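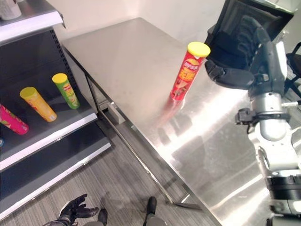
2019-01-19

Long one today and my feet are killing me, but I want to get this down before I forget how I felt. So I'm officially off the shelves! After 9 years of stocking for Waleo I'm now a "floor lead," and as far as I can tell that means I set up the work and the robot from Hisik does it. Chip cans, mostly. It's slow. I could fill a bay while it's still making up its mind about one can (I timed myself, yes, petty).

The funny part is I don't miss the lifting one bit. My shoulder hasn't woken me up in 2 weeks. What I miss is the talking! We used to work a bay in pairs and gab the whole way through, and now the other half of my pair has gone over to the Mislow store and I catch myself saying things out loud to a machine. Things like "come on, buddy, left a little."

At break everybody wanted to know about hours again. The manager says there are no cuts before July, and 6 of us get the training course, paid. I put my name down. I'm 49 and I haven't taken a class in forever, so I'm nervous, but also kind of excited? I like knowing why it stops when it stops. Last night I even read some of the manual in the tub and got the corner soaked.

Tomorrow I have to ask about the overtime from the Wojcik Street job, still not on my check. And buy insoles.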